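FOR IMMEDIATE RELEASE
19/09/2025

Kumurora College students enter laundry event at Lindqvist Cup

The Kumurora College Robotics Club will send a team to the Lindqvist Cup in November, where student-built programs compete at a task most students avoid at home: folding clothes. The club's entry, named Wulletti, was picked from 51 proposals sent in by colleges across the region.

Teams get a basket of mixed clothing and 56 minutes. Points are given for each item folded and stacked, and taken away for anything that ends up on the floor. Wulletti's best practice score so far is 1590, a club record — the club has been keeping records since spring.
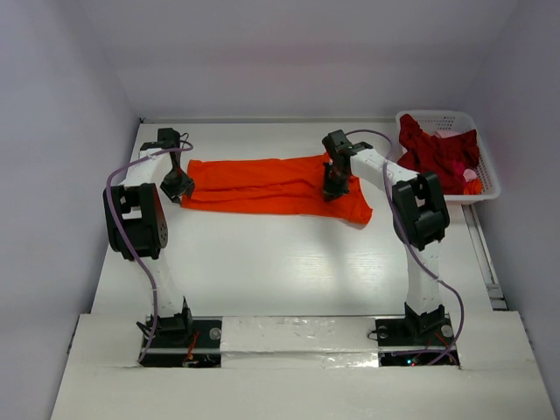

Two-arm folding practice with an orange garment, Kumurora College Robotics Club.

"Fabric has no respect for your code," said team captain Tarcísio Vieira, a third-year student. "A block stays where you put it. A sleeve has other plans."

Faculty adviser Bjarke Riis said the students wrote the control software themselves over two semesters, including one long week spent on a single pair of socks. "I was asked to help with the socks," said Riis. "I had a meeting."

Travel costs are being covered by Traremero, a local commercial laundry, which has also donated practice clothes and several opinions on collars.

The club meets in the engineering building and is open to all majors. Folding experience is not required.

Media contact: Bjarke Riis, Kumurora College Robotics Club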